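Demonstration log, end of the second batch

2 May 2020

I finished the second batch of kitchen demonstrations this morning. The count is 548 recorded, of which I am keeping 400. The rest are bad in one way or another and I'll get to that below.

For anyone who missed the earlier posts: I'm trying to train a policy to do small countertop jobs in simulation, using demonstrations I drive by hand. I run everything on the desktop at home in Gulcombe. The project is called Brutomine for no good reason. It was the name of the folder and it stuck.

The first batch was all pick and place with blocks. It went quickly and the policy learned it well enough, but blocks are easy. They have flat sides and they sit where you put them. For the second batch I moved to dishes, and my rate dropped by more than half. A plate is wide and low, the fingers have to come down at the rim or inside it, and a small error in height means they either close on air or press into the counter.

I drive the arm with a cheap 3D mouse. Position is fine. Rotation is where I lose time, so I locked two of the rotation axes for most of the episodes and only unlocked them for the last stretch.

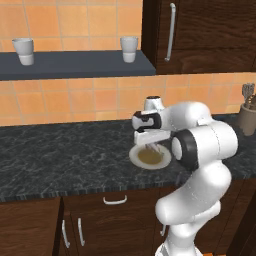 The kitchen layout gets shuffled between episodes. Wall tiles, counter and cabinet finish all come from a list, and the start position of the dish moves within a box I set in the config file. I made that box too big at first. In a lot of the early episodes the dish started somewhere the arm could only reach with the elbow nearly straight, and the motion near the limit is jerky. I threw most of those out and shrank the box.

The other discards were my own fault. I have a habit of stopping in mid-air to think. On playback it looks harmless, but the policy copies it, and the first model I trained on this data would hover over the plate and stay there until the episode timed out. I wrote a short script that trims any stretch where the arm moves less than 3 millimeters in a second. It helped, though it also cut some pauses that should be there, like the one just before the fingers close. I put those back by hand, which took two evenings.

Wenceslao Escobar wrote to ask why I don't generate the demonstrations with a planner and skip the mouse. I tried it. The planner's paths are clean, but when it misses a grasp it has no idea what to do next, and neither does a policy trained on it. My own episodes are full of small misses and second tries – I keep those in on purpose, as long as the job gets done in the end.

A few settings, mostly so I can find them again. Episodes are capped at 700 steps. Actions are saved as changes in hand position, with the gripper as open or closed. I save the random seed with every episode now. I did not do that for the first batch and I can't rebuild those kitchens exactly, which is annoying.

Next is a training run on the 400, with the same network as before so I can compare. After that I want to add drawers. I had hoped to have drawers working by August and I still think that's possible, if I can find a better way to handle rotation than locking axes. If you have used a different controller for this, the comments are open.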